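Walk-through checklist, Cindton rental house
17 June 2024

I do this one before every new tenant, and my notes are in with the items.

Smoke alarms: OK. All 5 chirped when I pressed the button. The hallway one is getting old, so I've put it down for October.

Front steps: needs work. Second tread rocks a little. Lucian Pană is bringing his drill over.

Stair rail: OK, nice and solid now!

Water heater: set to 120 when I got there, turned it down a touch. Relief valve looks fine, no drips.

Back gate: latch sticks. It's the gate on the Enache Street side, and kids cut through there on the way to the park, so I'd like it closing properly.

Outlets by the kitchen sink: both tripped and reset - good.

Bedroom windows: the small one is painted shut. Must fix before anybody sleeps in there.

Dryer vent: pulled out a whole fistful of lint (yuck). Check again in October.

Keys go to Catinca Coman once the window opens.

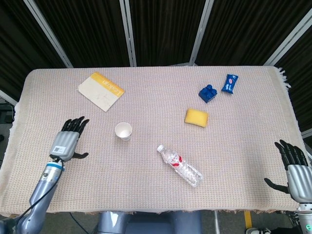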